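Squeeze container

A squeeze container is a flexible vessel whose contents leave through an opening when the walls are pressed. The family takes in tubes, soft bottles and a number of hybrids that their makers prefer to call "dispensing systems." Squeeze containers hold toothpaste, mustard, sunscreen, wood glue, hair conditioner and most other substances too thick to pour and too runny to pick up.

Contents
1 Terminology
2 History
3 Form and materials
4 The standing question
5 Residue
6 Household disputes
7 Disposal
8 See also

Terminology

In everyday speech a tube is flat at one end and a bottle is not. The packaging trade draws the line elsewhere, at the way the body is closed: a tube is filled through its tail and sealed there, while a bottle is filled through the neck and has no tail to speak of. This leaves a good many objects that shoppers call bottles and makers call tubes, along with a smaller number that go the other way. The word "squeezer" appears in older catalogs and now refers almost entirely to devices for lemons.

History

Collapsible metal tubes came into use in the nineteenth century, first for artists' paint, which had until then been kept in pig bladders. The bladders leaked, dried out and could not be closed again once pricked, and few painters seem to have missed them. Toothpaste followed later in the same century. Metal tubes kept whatever shape they were pressed into, so a tube rolled up from the bottom stayed rolled, a quality that was taken for granted until it was gone.

Plastic bodies spread after the middle of the twentieth century. They were lighter, did not crack along the folds and sprang back after each squeeze, drawing in air as they did so. The returning air is responsible for the noise made by a nearly empty ketchup bottle, a sound that has resisted every attempt to make it dignified.

The regional makers of the plastic period were many and short-lived. Flarnetti began with shoe cream and moved into hand lotion, keeping the same tube and, according to its rivals, much of the same recipe. Camum sold a line of kitchen squeeze bottles in 11 colors, of which the brown was dropped after one season. Neither firm survived as a separate business.

Form and materials

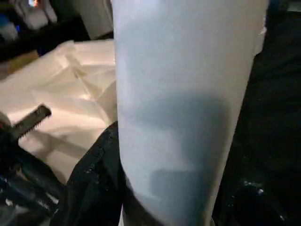

Most bodies are made from polyethylene, either in a single layer or in several layers with a barrier in the middle to keep oxygen out and perfume in. The thickness of the wall is a compromise between the buyer, who wants it soft, and the shipper, who would like it to survive a truck. Cross-section matters as well. A round body resists pressure evenly and tires the hand, an oval one folds where it is pressed, and very few are the same width all the way along. A pale one may widen slightly toward the top and narrow toward the bottom, a taper so mild that it passes for straight until two are stood side by side. Labels have to be cut to follow the slope, and a label that has not been cut this way creeps uphill and wrinkles.

Closures fall into screw caps, flip tops and valves. The valve, usually a small slit disk of silicone, opens under pressure and shuts when the pressure stops. It is the one part of the modern container that works as promised, and it is sold at a premium for that reason.

The standing question

Early tubes were laid flat or hung by a hook. The wide cap, which let a tube stand on its head, changed the bathroom shelf more than any other single feature. Contents settle toward the opening between uses, and the printing has to be turned so that it reads correctly with the cap at the bottom. 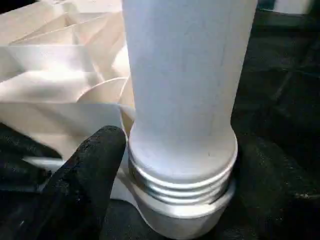 A white cylindrical container with threads above a wider collar or cap ring.

Printing the wrong way up was common while the change was under way. The Gallardo company is remembered for a hair conditioner whose front panel read correctly on the cap and whose directions read correctly off it, so that a customer in the shower had to turn the thing over once per sentence. Sales were reported as steady.

Residue

No squeeze container empties completely. The leftover portion clings to the shoulder, the narrowing part just before the neck, where fingers have the least effect. Remedies include rolling, shaking, hot water, scissors and the flat metal key once given away with tubes and now found at the back of drawers.

The Bralten catalog listed 46 keys, clips, presses and wringers for getting out the last of the paste. The largest was a bench-mounted model with two rollers and a crank, 838 millimeters long with the handle extended. It was offered to hotels. The catalog ran for five years and never pictured this model in use.

Household disputes

Squeezing from the middle and squeezing from the end are often presented as opposing schools. With a plastic tube the practical difference is small, and this has done nothing to calm the matter. Advice columns usually recommend buying two tubes.

Disposal

Single-material bodies can be recycled in many areas once rinsed. Layered bodies often cannot, and caps may need to be left on or taken off depending on the town. Instructions are generally printed on the crimp, where they can be read only after the crimp has been unrolled.

See also

Aerosol can
Condiment packet
Pump dispenser
Screw thread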